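Comforter filling has all gone to one end -- can it be fixed or do I need a new one?
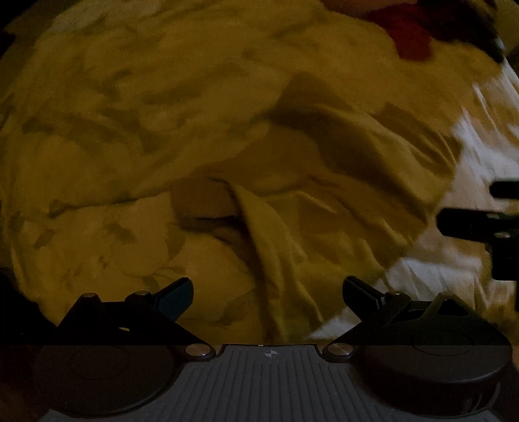 Asked 22/12/2020 in Home and Laundry

I have a double comforter that I bought from Pladura when we moved to Barby, so it must be 7 years old by now. It has been washed perhaps twice a year in our own machine. After the last wash most of the filling ended up at one end and there are parts near the top where I can feel the two layers of cloth touching. The label says hollowfibre, 900 g, wash at 40, tumble dry low. There is no stitching across it apart from the edges.

I have tried shaking it from the corners and it helps for a night or two, then it goes back. We have people staying in January and I would like to have it sorted by then. The launderette wants 753 for a wash and dry, and a new one of the same size is not a great deal more. Is it worth paying for, or is the filling finished?

3 answers

Answer 1 (marked as most helpful)

It depends on whether the filling has moved or has broken up. Lay it flat on the floor and feel along it with both hands. If it is thick and springy in one place and thin in another, it has moved and you can push most of it back. If you feel small hard knots, the fibre has matted and no amount of washing will bring it back.

For filling that has moved, work from the thick end. Take a handful through the cloth, pull it apart gently and ease it towards the thin part, a bit at a time. It is slow, allow a whole evening. Then put it in a large dryer on low with a few clean tennis balls. Stop it every twenty minutes, take it out, shake it and turn it round.

Once it is even, put in some ties. Use strong cotton thread and a long needle, go down through all the layers and back up close by, then knot it. One tie every 25 cm or so is enough. Without these it will only slide down again -- yours has nothing holding it except the edges.

Don't wash it at home again unless your drum is 9 kg or more. A double that size gets packed in too tightly and the filling is dragged to one side during the spin.

Answer 2

I would not pay 753 for it. I took one to a place in Poromville last winter and it came back clean but exactly as lumpy as before. They only wash them, they don't touch the filling. Phùng on the market does repairs and charged me 89 to open one seam, spread it out and sew it up again with lines across. You have to bring it in clean. I don't know if they are open over the holidays, ring first.

Answer 3

Same thing happened to mine, I just bought a new one. Old one went to the dog. Get one with squares sewn in this time.

Comment from the asker on Answer 1: Thank you. No hard knots that I can find, so I will try the ties. Does the thread need to match or will it not show under a cover?

Reply: It won't show under a cover. Use whatever you have, as long as you can't snap it by hand.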